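Doors of Plelo House: a gallery

Plelo House has three floors, one lift that works on principle, and far more doors than anyone needs. I spent most of January walking past them with a sandwich, and by the end of it I had favourites. The grand ones at the front get photographed plenty. My loyalties lie with the ones round the back, by the stairs.

Storeroom, staircase side. White door, silver lever handle, and a sheet of paper taped up to say, in red, 库房重地 and 非请勿入. Roughly: important storeroom, keep out unless invited. I have never been invited.
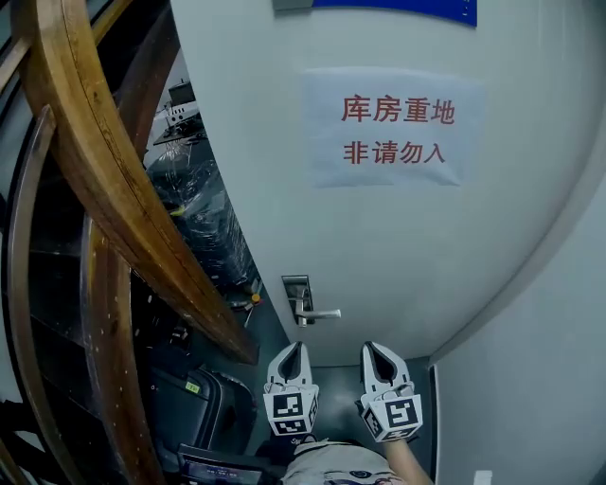
I like a notice that doesn't bother with please. The one on our office fridge runs to 16 lines, says please in four of them, and has not saved a single yoghurt. Two lines in red seem to me about the right length for most things people want to say to each other at work.

The wooden handrail beside it has picked up its share of scratches, and I'd be sorry to see anyone sand them out. It goes nicely with the door, in the way an old coat goes with a stern face.

More doors when I next have a sandwich.

Posted November 10, 2022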